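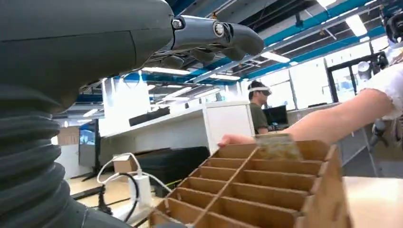 Uluma, the packaging and storage firm based in Parnarcombe, is adding a cardboard desk organizer to its Climby range of flat-pack storage. The new organizer goes on sale in April and is meant for people who keep a lot of small items close at hand and want each one in its own place. The compartments are narrow and formed by slotted corrugated panels, so a small block held over the back rows can be lowered into a cell by hand. The cardboard is left brown, with no printed pattern and no coating.

PARNARCOMBE, 12/08/2024. The Climby organizer ships flat and is put together without glue, tape or tools. The panels slide into each other at the slots and the finished grid is then dropped into its outer wall. Full assembly instructions are printed on a single sheet in the pack. Customers who have built other Climby products will find that the panels go together the same way.

The organizer will be sold in 2 sizes. The smaller one is intended for desks and shelves, and the larger one for workbenches and stock rooms. Both use the same weight of board. Spare dividers can be ordered separately in packs of 6, and a damaged divider can be replaced by lifting out the grid and sliding in a new one. Dividers can also be left out to make a longer compartment for pens, cable ends or tools.

Uluma developed the organizer after requests from customers who already used its shipping inserts for storage. Many of them were cutting down inserts made for glassware and keeping parts, samples and stationery in them. Those inserts were designed to be used once and the walls softened with regular handling. The Climby version has a heavier board and a folded top edge on the outer wall.

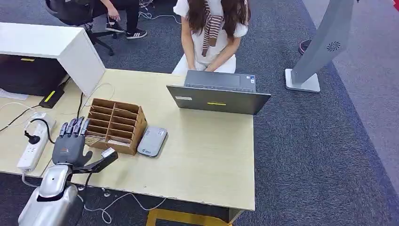 A first run of 2000 organizers will be made at the Parnarcombe plant. Of these, 200 have been set aside for trade customers who want to try them before placing a larger order. Trade samples will be sent out flat, in the same pack that will be sold in stores, and can be requested through the company's sales office.

Ogbonna, which distributes the rest of the Climby range, will handle retail sales and spare dividers. Stores that already stock Climby shelf boxes will be able to add the organizer to their usual order. Display units will not be supplied for this product, but stores may leave one assembled organizer out on the shelf.

The organizer is for indoor use and should be kept dry. At the end of its life it can be flattened and put out with other cardboard for recycling.

About Uluma
Uluma makes corrugated packaging, shipping inserts and flat-pack storage at its plant in Parnarcombe. Climby is its storage range for homes, offices and workshops.

Press and trade inquiries: Uluma sales office, Parnarcombe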